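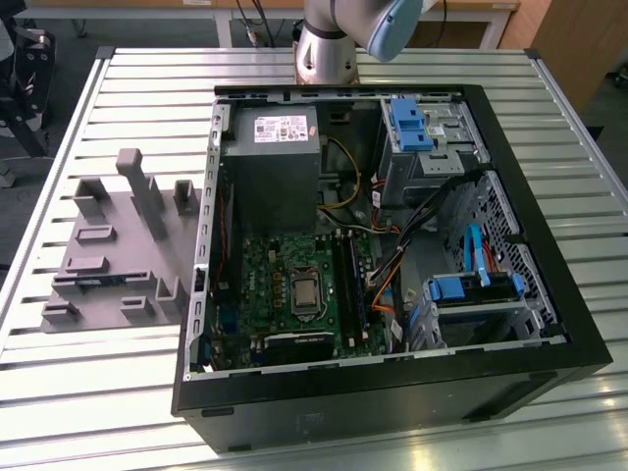

Old tower on its side on the slatted table, side panel off, arm parked over the back edge.

Workshop tips: comparing grippers on an old PC

Scrap desktops make good practice pieces when you are choosing a gripper. They have stiff parts, floppy parts and very little room between them. These notes come from the bench at Jestosdale, where we tried the Markex parallel jaws against the softer Cuadros fingers.

Lay the case flat with the open side up. Standing it upright saves table space, but every reach then comes in sideways and the wrist runs out of travel.

Start with the memory. RAM modules are straight and easy to find with a camera. Open both clips by hand first. The Markex jaws held a module square in 97 tries out of 131. The Cuadros fingers managed 80, mostly because they let it twist.

Leave cables until later. For SATA leads, grip the plug and never the wire. Soft fingers did better on these. Tie back the power supply bundle if it hangs over the board, or the arm will catch it on the way out.

Don't practise on the CPU. Once the lid of the socket is up, a dropped chip will bend pins and you have lost your test piece.

Keep a printed fixture plate beside the case, screwed to the table. Parts put down in a slot come back to the same place, so you can swap grippers without teaching every position again.

Check finger pads often. Rokeya Dissanayake changed ours after 232 grips and the slipping stopped.

Turn down the shine. Bare metal confused our Poteo camera in the late afternoon, and a sheet of baking paper over the lamp cured most of it.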